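House Rules for a Robot Arm in the Laundry Room

Posted 2 January 2024

A table-mounted arm with a two-finger gripper will handle plain laundry if the table is set up properly and everyone in the house follows the same rules. These are the ones we keep taped inside the cupboard door. They were written for a Follo arm but should suit most small models. Where your manual is stricter, follow the manual.

Before you switch on

Clear the table. Pens, receipts, coins and phone chargers go in a drawer. A gripper closes on whatever is between its fingers.

Empty every pocket by hand. Close zippers and fasten hooks. Take off pins and brooches.

Check the table clamps. Ours loosen a little over a month of use, so we tighten them on the first of the month along with changing the dryer filter.

Wipe the fingers with a barely damp cloth and let them dry. Lint on the pads makes thin fabric slip. Don't use fabric softener sheets on them.

Find the stop button and press it once as a test. It should be within reach of the person standing at the table and should not be behind the arm.

Choosing the load

Start with one piece at a time. Piles tangle, and the arm will lift the whole knot.

Use a light, open basket with no handles sticking up, and set it to one side of where the arm is working. Keep the same spot each time. If you move the basket, run the position check again.

Heavy woven cloth is easier to grip than slippery knits, but thick seams need care. Have the arm pinch a single fold and lift slowly. Set the grip force to 3 for denim and canvas, and lower for anything you would wash on delicate. 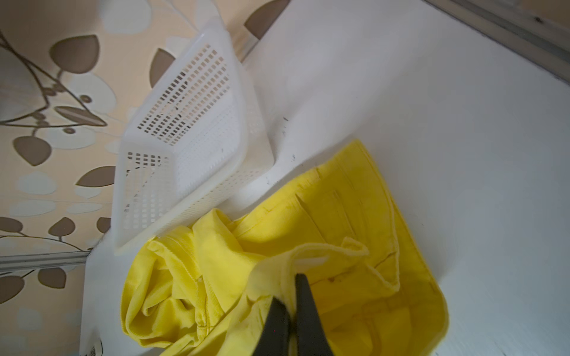 A reader, Trurna, wrote in to disagree about the grip setting. On heavy cotton, a setting of 3 left pinch marks that only came out with steam, and a lower force with a slower lift did the same job. Trurna also thinks the arm should never be left to pull against a seam that has caught, and that the rule ought to be stop first, free the cloth by hand, then start again.

We have tried the lower force and it works on pants and jackets. It does drop the odd towel. The part about caught seams is now rule 11 on our sheet.

While it runs

Stay in the room. Small children and pets stay out of it.

Keep your hands off the cloth while the fingers are closed. Wait for the arm to come to rest, press stop, then reach in.

Tie back long hair and roll up loose sleeves. The same goes for scarves and lanyards.

Don't talk somebody else through a first run from the next room. Stand beside them.

If a motor gets louder or the lift turns jerky, stop and look for thread around the wrist joint. Cut it with small scissors, with the plug out of the wall.

Afterward

Park the arm, switch off at the wall and coil the cord away from the table edge.

Write down the cycle count. We had logged 514 lifts when the first set of finger pads needed changing in September, and the second set is still on at 1093.

Spare pads go in the jar with the sewing machine needles, top shelf.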